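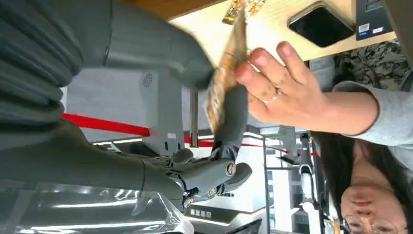

The Unnithan Building has stood at the foot of Bukov Street for most of a century, and for the greater part of that time it was a place where people came to eat. Its ground floor opened as a bakery and tea room serving the passengers of the coastal steamers, whose agents kept offices on the two floors above. The menu was plain and the hours were long. Packaged goods came later, when the tea room gave up its ovens and the counter was turned over to the kind of snack sold in a crinkled, see-through plastic wrapper, tan and brown and orange, that can still be bought in any shop on the street. Older residents of the district tend to remember the building by whichever of these trades they knew first.

The architect's name has not survived. The drawings held by the Grimel Trust, which has owned the property since the last of the shipping agents gave up their lease, are signed only with initials, and the correspondence refers throughout to "the Company's man." What can be said is that he knew the site well. The corner is a sharp one, and the building meets it with a narrow rounded front, three windows high, from which two long wings run back at unequal lengths. The eastern wing follows the line of the old sea wall and is slightly bent as a result. Visitors seldom notice this from the street, although it is plain enough in the upper corridor, where the floorboards had to be cut at an angle to meet the turn.

Decline came gradually. The steamers stopped calling, the upper floors were let as storage, and the cornice on the western side was taken down after a piece of it fell into the road. By the time the Trust commissioned a survey, rainwater had entered the stairwell and the timber lantern above it was close to collapse.

Repairs were carried out in 3 phases under the direction of Parvathi Menon, the conservation architect appointed by the Trust. The roof was stripped and relaid first, with 2,794 clay tiles lifted, cleaned and put back, and 500 replacements supplied by the Trarkero works. The stairwell followed. The original lime plaster was kept wherever it remained sound, and the patches have been left a shade lighter than the wall around them.

"We had no wish to make the building look new," Ms. Menon said. "The stair is worn on one side, and it will stay worn on one side."

The final phase returned the ground floor to public use. A restaurant now occupies the rounded front, and a reading room maintained by the Trust takes up the whole of the eastern wing. Its collection of 2,000 photographs and shipping papers was assembled by Harish Achari, a retired harbor pilot, and may be consulted on Thursday afternoons on request at the front desk. The upper floors remain closed while the corridor windows are reglazed, a task the Trust expects to complete in December.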